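Why Does Orange Look So Orange?

Hi, color detectives! My name is Perla Hinojosa and I write the science page you're reading right now. Last week a reader asked me why a pumpkin is orange and the sky isn't. I loved that question so much that I thought about it all the way home on the bus (and missed my stop!).

Let's start with light. Sunlight looks white, or maybe a little yellow, but it's really a big mix of colors all traveling together. When it shines through raindrops, the colors spread out and you get a rainbow. Red is on one side, violet is on the other, and orange, yellow, green and blue are squeezed in between. They were in the light the whole time!

Now imagine that mix of light landing on a pumpkin. The skin of the pumpkin soaks up a lot of the blue light and keeps it. We call that absorbing. The orange, red and yellow light mostly bounces off again, and some of that bounced light goes straight into your eyes. Your brain says "orange!" and off you go to make pie.

So the color you see is the light that a thing gives back. I think that's a bit like a picky eater at lunch. Whatever is left on the plate tells you what they didn't want.
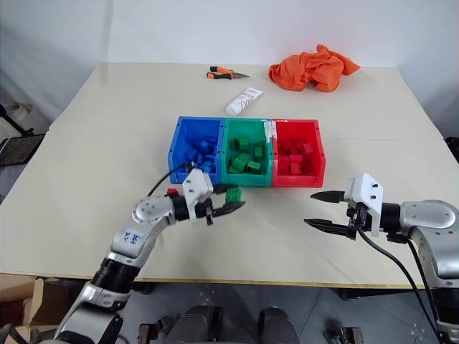 Inside the back of your eye there are tiny cells called cones, and they are the ones that catch colored light. Most people have three kinds. One kind is best at catching the longer waves of light, like red, one is best in the middle, around green, and one is best at the short, bluish waves. Think of a red bin, a green bin and a blue bin standing side by side, and you have a pretty good way to remember them. But what about something bright orange, like that crumpled cloth behind the bins? There's no orange cone in your eye! Orange light wakes up the long-wave cones a lot and the middle ones a bit less, and your brain compares the two messages and comes up with orange.

Some people's cones work a little differently, and for them certain reds and greens can look very much alike. That's called color blindness, but most people who have it still see plenty of colors. My friend Sânziana Lungu has it, and she picks ripe strawberries by smell. She's better at it than I am.

And what about animals? Dogs have only two kinds of cones, so a red ball on green grass is hard for them to spot by its color. A blue ball is much easier. Many birds have four kinds, and they can see ultraviolet light, which we can't see at all. I'd love to borrow a bird's eyes for one afternoon!

Want to try something? Wait until evening and pick out 2 socks, one red and one blue. Look at them with the lamp on. Then turn it off, so there's just a tiny bit of light coming in from the hall, and give your eyes a few minutes. The colors fade to gray, and the red sock will probably look darker than the blue one. In dim light your cones can't do much, so other cells called rods take over, and rods can't tell one color from another.

Write and tell me what you saw. I read every letter, usually on Friday with a big cup of cocoa, and I'm already collecting questions for next time. Someone wants to know why soap bubbles have rainbows on them, so I'd better go and blow some bubbles!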